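Ticket: Pantry corner, water bottles and table by the window
Status: Reopened
Raised by: Yayra Atinga
Site: Duresier, ground floor kitchen

First entry

I closed this in December against my better judgement, and I am opening it again. The complaint was simple. People trip on the water bottles under the window table, and whoever wants the kettle has to stand with one foot among them. The answer from Gisler was that the bottles "have a place now". I asked where the place was. I was told under the table.

I don't call that a fix. It is the same floor.

Second entry, 08:40

Gisler's delivery note says the handle frames make the bottles "self-organising", whatever that is supposed to mean. My own view is that a handle makes a bottle easier to pick up and has no bearing on where it gets put down. Hesen on the front desk disagrees and thinks it's only a matter of habit. We agreed to leave the corner alone until the afternoon and look again.

Tried so far:
Asked people to push the bottles back against the wall. Lasted 2 days.
Taped a line on the floor. Tape came up with the mop.
Moved the table out by 20 cm. Moved it back, it blocked the cabinet.

Third entry, 15:15

Looked again. Most of them are in a row, I'll give Hesen that. The others are out in front of it, and that is exactly where feet go. The one I could see into properly is only partly full and stands with the rest, so the rule about finishing one before opening the next is not being kept either.
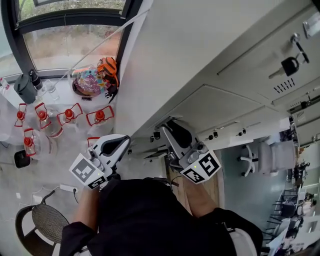 Category: Storage / Floor / Trip hazard

Six bottles with red caps, by my count, and the ticket from Gisler says the corner was set up for 4. Either the figure on the ticket is wrong or someone has been adding to it. I've asked which. No reply yet.

The table top is a separate matter but it will get dragged into this, so I'll put it down now. There's a clear bottle, a black kettle or flask, a cup, a glass and the big round jar. The suggestion from Hesen was to clear all of it and stand the water up there. I doubt it. Full bottles on a table by a window will get knocked by the first person reaching across, and then we'd have a wet floor to go with the crowded one. The cup and the glass could go in the cabinet today without any discussion. The jar can stay. People like the jar.

The orange and black bag leaning at the cabinet end has to be claimed or moved. Anything put down there draws more things after it. I have seen this corner with two coats and a broken umbrella in it.

Fourth entry, 16:05

Gisler rang back. They propose a low rack, nearly 100 cm long, to go under the table. I asked whether anyone had measured the gap. They had not. I asked whether the rack would hold the bottles with their frames on, as the frames are wider than the bottles, and was told it "should do". I've written that down word for word so we can come back to it.

Requested from Gisler before I agree to anything:
Width of the rack inside the rails, not outside.
One sample, to be tried here with our own bottles.
Confirmation of how many bottles each delivery brings.

Workaround until then: bottles in one row only, tight to the wall, open one at the cabinet end. Spares go in the store — not in front of the row.

Fifth entry, 16:30

Hesen has asked for this to be marked resolved on the strength of the workaround. Declined. The last workaround was tape.

Leaving open. Next check when the sample arrives, if it does.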